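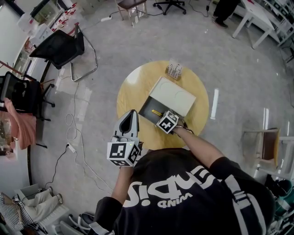
By Jaxon Cormier

Morning at Clesdale. Lights already on, shoes already off by the chairs, and the first thing I'm told is don't step on the cables. I step on a cable.

The work is boxes, mostly. Open one, take something out, put something back, close it. Then again. Clesdale runs the floor for a company called Poirier, which wants an arm that can handle the small dumb jobs on a packing bench, and the way you get there, at least the way they do it here, is by having people do those jobs with a robot's hands in place of their own. No arm in the loop. You hold a gripper in each fist, the printed cubes tell the system where your hands are, and you get on with it.

The project has a name, Flostwood. The grippers have a nickname, Pika, from the little squeak the older set made when you closed them. The new set doesn't squeak. Name stuck.

I got ten minutes of instruction and then I was on my own at a table, and I was terrible. You think you know how to open a box. Try it with two fingers a side and no sense of touch. I came in too steep, pinched the lid, lost the lid, went back for it. The floor lead, who has been at this since the first week and asked to be left out of print, let me flail for a while and then said the only useful thing anyone told me all day, "Slow down before you touch it, not after."

So I slowed down. Better. Not good.

What surprised me was how much of the job is manners. Bad takes teach bad habits. If you hesitate over a grasp, the policy learns to hesitate. If you bump the table and catch the thing with your wrist, well, now there's a robot somewhere that thinks bumping the table is step one. People here talk about "clean" the way cooks do. Clean approach, clean close, clean release, hands back to the start. No fidgeting at the end. I fidget at the end. Most of my morning got thrown out.

The target for a full day is 100 keepers per person. I made 14.

Tools are their own school. A block is easy, a block doesn't care which way up it is. Something long and thin wants to swing in the fingers, and if you take it too near the tip it's gone. The trick is to get the pads around the part with the most meat on it and keep your wrist from rolling when you lift. Took me a good part of an hour to get one upright and keep it there.

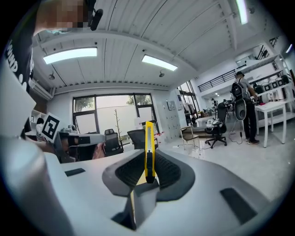

A utility knife held upright in the gripper's ridged pads, with a second gripper close by.

There are other ways to do this, and everybody on the floor has an opinion. The old way was teleoperation. You sit at a pair of leader arms, move them, and the robot across the bench moves too. Accurate, since the robot is really doing the thing, and slow, and it ties up an arm for every person you put on shift. Poirier still does some of it back at their own site. Then there's kinesthetic teaching, where you grab the arm itself and walk it through the motion like you're teaching a kid to swing a bat. Fine for a weld path. Miserable for a box lid, I'm told, your own arms keep ending up in the way of the cameras.

Hand-held grippers split the diffrence. You move at close to human speed, in a real room, with clutter in it. Clutter is wanted, by the way. One of the early batches was shot against a bare wall and the robot trained on it did great against a bare wall. Anywhere else it fell apart. Now they leave chairs where they are. They drag a table somewhere new between sessions and don't tidy first.

The downside is you can do things with your body the arm can't. Lean in, twist a hip, reach around from the far side. All of it feels natural, and a lot of it is useless to a machine bolted to a bench. Review catches that. A take goes in, gets replayed against a model of the real arm, and if the elbow would've had to pass through the table the take is dropped. Flostwood had 1449 takes in the pile when I visited, and 700 had made it through. The lead thought that was decent. I thought it sounded like a lot of box opening for nothing.

After lunch they moved me off lids and onto small stuff. Thin pieces, light ones, the kind you'd normally pick up with a fingernail. No fingernail on a gripper. You go straight down, let the tips just brush the surface, close slow, and hope.
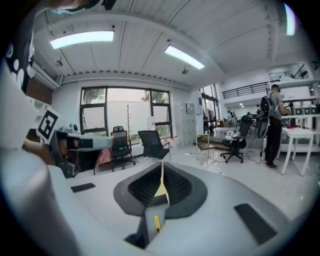
My forearms were gone by three. The grippers don't feel heavy at nine in the morning, they feel heavy later, and the straps start to find your shoulders. Regulars work in short blocks with a break between, and they stretch, which I laughed at before lunch and was doing myself by the end of the day.

Somewhere in there I had a run. Four clean ones in a row, no do-overs, hands back to start each time with out a twitch. I wasn't thinking about the gripper at all. The lead says that's when the data gets good, when you quit steering and just do the chore. Then I thought about it and dropped the next one on the floor.

Poirier plans to load the first Flostwood policy onto a bench arm in June. Lids first, tools if the lids go well. I asked if any of my 14 would be in there. Review hadn't gotten to them yet.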